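Informe de avance para la Fundación Omer
Proyecto: Flores de temporada en el valle de Ngcobo
Preparado por: Evanthia Liapis, coordinación
Fecha: 31 de agosto de 2023

Estimados señores:

Les presento el segundo informe de avance del proyecto. El primero lo recibieron en febrero, y muchas cosas que entonces eran un plan están ahora en marcha. He intentado escribir también sobre las dificultades, porque en nuestra última llamada me pidieron más detalle en este punto.

Producción

La temporada empezó tarde. Las noches frías duraron más de lo que esperábamos y los bulbos de las parcelas bajas salieron con mucho retraso. Las parcelas altas, en cambio, dieron flor casi en su fecha normal, y eso permitió cumplir con los primeros pedidos. Marthinus Jacobs, que lleva el trabajo de campo, propone para el año próximo repartir las variedades de otra manera: lo temprano arriba, lo tardío abajo. Me parece una propuesta razonable y no tiene ningún coste para el presupuesto.

De las 191 familias inscritas en el proyecto, 125 entregaron flores por lo menos una vez en este período. Las demás están todavía en la fase de preparación del suelo o han preferido esperar a la siembra de primavera. En total se entregaron más de 2000 ramos al almacén de Guleck. La calidad fue irregular al principio. El problema más frecuente era el largo del tallo: el comprador pide una medida fija y muchas familias cortaban demasiado arriba para proteger la planta. Después de dos visitas del comprador a las parcelas, las devoluciones bajaron de forma clara.

Agua y suelo

La reparación del canal secundario está terminada y pagada. Queda pendiente la compuerta del lado este, que cierra mal y pierde agua por la noche. El herrero ha dado un precio que está dentro de la partida prevista, y les enviaré la factura cuando el trabajo esté hecho.

Los análisis de suelo confirmaron lo que los vecinos decían desde hace tiempo – la parte cercana al río tiene demasiada sal para las flores delicadas. En esa zona hemos cambiado a siempreviva y a limonio, que se venden también secos. El precio por ramo es menor, pero la flor seca aguanta el transporte y se puede guardar para los meses sin cosecha.

Formación y arreglo floral

Anathi Kruger ha dado el curso de poscosecha completo, con sesiones sobre corte, hidratación, clasificación y empaquetado. La parte de arreglo floral no estaba en la propuesta original. La añadimos a petición de las familias, que querían saber qué hace la florista con su producto y por qué rechaza ciertos colores. El material de clase se ha pagado con el ahorro en la partida de transporte, según el cambio que ustedes aprobaron. 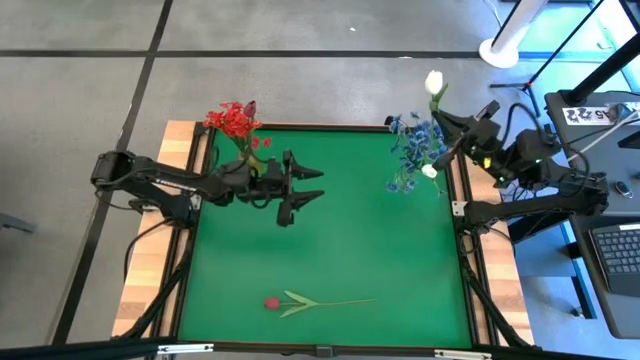
Arreglo de flores sobre una mesa verde.

El manual del curso está escrito y corregido en su versión corta. La versión larga tiene todavía errores en las tablas de temperatura de conservación, y prefiero no distribuirla hasta que Anathi las haya revisado una por una. También falta traducir el capítulo sobre flor seca.

Venta

La tienda Mevadness sigue siendo nuestro comprador principal y esto me preocupa un poco. Pagan con puntualidad, pero cambian los pedidos con muy poco aviso, y en junio una parte de la cosecha se quedó en el almacén por esta razón. Xolani Masilela ha hablado con dos hoteles y con una empresa de eventos. Con uno de los hoteles hay un acuerdo verbal para un suministro semanal a partir de octubre; del otro no tenemos respuesta. No he incluido estos ingresos en la previsión adjunta.

El puesto del mercado abrió los sábados, como estaba previsto. Vende poco, sobre todo ramos pequeños, pero sirve para conocer qué pide la gente. Los ramos de un solo color se venden mejor que los mezclados – esto nos sorprendió a todos.

Gastos

El gasto total está por debajo de lo presupuestado. La diferencia viene sobre todo del vehículo: lo alquilamos por días en lugar de por meses. Hay un exceso en la partida de cubos y papel de envolver, porque el proveedor subió el precio en mayo. Petronella Mokgethi ha revisado los recibos y les enviará el cuadro detallado en un correo separado. Falta un recibo de combustible, que hemos pedido de nuevo a la estación de servicio.

Próximos pasos

En los meses siguientes queremos terminar la compuerta, repartir los bulbos para la siembra de primavera y firmar el acuerdo con el hotel. También necesitamos una segunda cámara de frío o, si no es posible, ampliar la que tenemos en Guleck. He pedido dos ofertas y solo ha llegado una. Para esta decisión les agradecería una conversación por teléfono antes de que se cierre el trimestre.

Quedo a su disposición para cualquier pregunta sobre este informe.

Con un saludo cordial,
Evanthia Liapis

Adjuntos: previsión de ingresos; resultados de los análisis de suelo; versión corta del manual de poscosecha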